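Curkine Repair Library, progress report, September

Quick one this time, sorry. Full spreadsheet to follow once the Nurkus people fix our login.

Where we are: the lending side is open four afternoons a week as planned. 43 households signed up so far, target for the year is 100, so a bit behind but the flyers only went out at the start of the month. Most borrowed item by a mile is the carpet cleaner. Pressure washer second. Sewing machines slower than we hoped, we think people are nervous about threading them. Going to try a short drop-in session before the evening opening.

Spending. Of the 900 for tools and shelving most is gone, receipts attached seperately. Shelving came from Keskinen and went up without trouble. We went over on padlocks and under on signs, so it evens out.

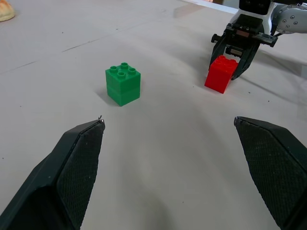 Labeling is the part that is eating our time. Every item needs a tag, a card in the drawer and an entry in Skaner, and the entry won't save without a condition note. We've agreed on plain words for those — worn, fine, needs a part. Grip surfaces get their own line now, after two arguments over whether a handle was worn or just made that way. A fine crosshatch like the one on the left-hand pad goes down as "textured", same for the mesh on the other one, and specks of dust don't count as wear. Small stuff, but it stops disputes at return.

Late returns: not bad. Loan period is seven days and a text goes out the evening before. Fines are on paper only, we haven't charged anyone and would rather not. One hedge trimmer still out, we've left messages.

Problems. Back door sticks. Storage is tight and will get worse when the garden tools come back in for winter. Insurance renewal came in higher then expected, would like to talk about moving 30 across from the printing line to cover the gap. Need a yes or no on that before the next invoice please.

Next: garden tools in, sewing drop-in, member survey (short, one page). Also want to look at Saturday-type hours for people who work, but that depends on the keyholder rota — more on this in the next report.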